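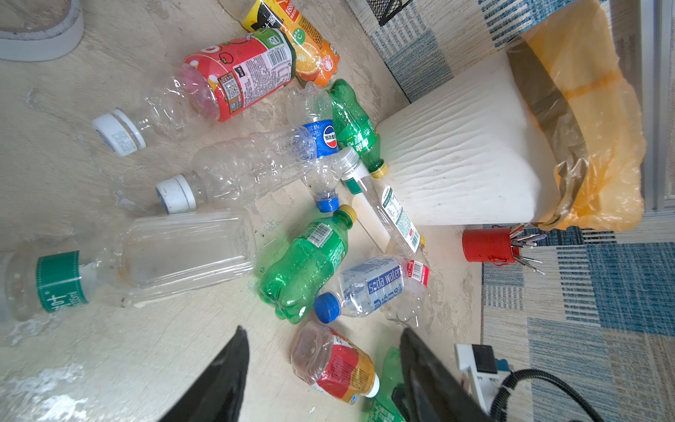 Le tri des bouteilles en plastique change au bâtiment Kragh à compter de ce mois-ci. Jusqu'en décembre, tout partait dans la même poubelle, bouteilles, gobelets et papiers mêlés, et le prestataire facturait l'ensemble au tarif des déchets ordinaires. Les bouteilles de boisson ont désormais leur propre collecte, assurée par la société Driller. La consigne principale concerne les bouchons : on les laisse vissés. Qu'ils soient blancs, bleus ou jaunes, ils sont repris avec la bouteille et séparés plus tard. Les étiquettes restent elles aussi en place, y compris celles qui font presque tout le tour, comme sur les jus d'orange. Les bouteilles qui traînent par terre au pied d'une poubelle ne sont pas ramassées par l'équipe de Driller, qui ne prend que le contenu du bac.

Imprimer cet article | Envoyer par e-mail

Il est demandé de vider complètement les bouteilles avant de les jeter. Un fond de thé sucré suffit à tacher les sacs, et le local du rez-de-chaussée a dû être lavé deux fois en décembre. L'évier de l'étage est à disposition. On peut aplatir les bouteilles dans le sens de la longueur, puis revisser le bouchon. Les bouteilles en verre, les canettes et les briques ne sont pas concernées pour le moment — une deuxième étape est à l'étude avec Driller, sans calendrier.

Le bilan de l'an dernier donne une idée des quantités. Le bâtiment a jeté quelque 300 kilos de plastique, dont 214 kilos de bouteilles. La facture correspondante s'est élevée à 1 096 euros. Kirsten Thoroddsen, du service intérieur, compte sur une baisse dès le prochain relevé, à condition que les bacs ne contiennent pas autre chose que des bouteilles. Un bac mal trié est refusé en entier et revient au tarif ordinaire.

Le rangement des salles fait partie de la même opération. Les petites étagères de bureau en maille métallique du catalogue Trellar sont maintenues là où elles servent. Elles se placent contre une paroi, et les câbles qui passent au sol doivent être relevés et attachés avant le passage du nettoyage. On n'y laisse ni bouteille ni gobelet le soir.

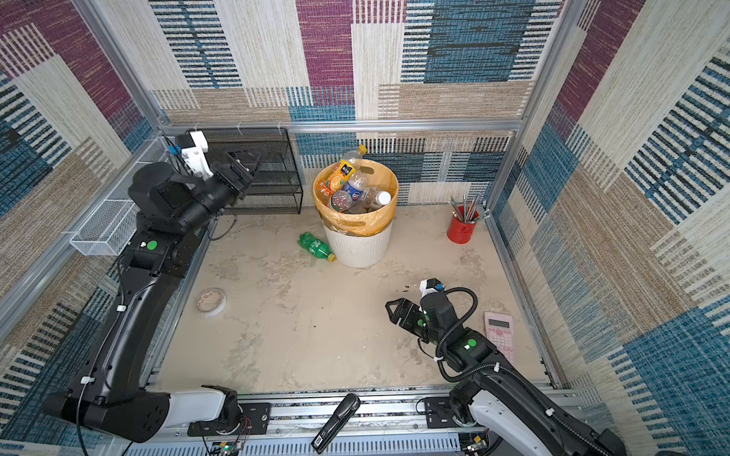

Étagère de bureau en maille métallique noire, contre la paroi du fond.

Le nettoyage des sols a lieu le soir, après 19 heures. Les miettes et les traces claires sur les sols beiges se voient vite et demandent un passage humide, que l'équipe ne peut faire que si le sol est dégagé. Pour un bac supplémentaire ou un sac de rechange, s'adresser à l'accueil, côté rue Moltetti.

Lettre du bâtiment Kragh, février 2018

Imprimer | Envoyer à un collègue

Commentaires (4)

Solène B.
Et les bouteilles d'huile de la cuisine, elles vont dans le bac ou pas ? Le texte parle seulement des boissons.

Service intérieur
Boissons uniquement. L'huile reste dans la poubelle ordinaire, même rincée.

M. Auclair
On nous a demandé pendant des années d'enlever les bouchons pour la collecte à part. La boîte à bouchons du deuxième étage est encore pleine — qui la récupère ?

Patrice
Il faudrait un bac plus grand près de la machine à café. Celui de notre couloir déborde dès le mardi.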